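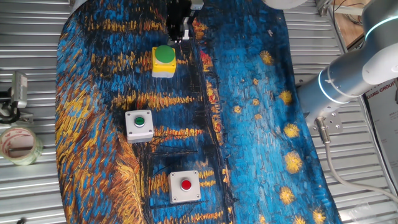 When does filming on the second series of Bendanley start?
Filming starts in October, once the last 3 scripts are signed off.

Present: Kylie Kingi (chair), Shabnam Khattak, Katsuhiko Kamata, Pranab Weerasinghe
Apologies: Nazma Kumarasinghe

1. Scripts. Shabnam said episode four runs 37 pages and needs a cut. The hotel subplot moves to episode five.

2. Casting. 89 tapes received for the role of the younger brother. Katsuhiko will send a short list to Kylie.

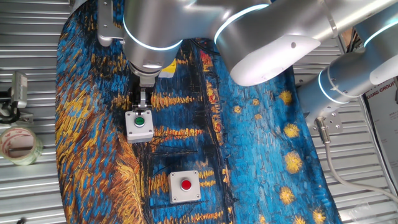 Gray boxes with green and red buttons, on a printed mat

3. Extras. Pranab asked for 700 for the fairground night. Kylie wants a lower figure before agreeing. Carried over.

4. Music. Talukder theme to stay as is.

Meeting closed 4:15 p.m.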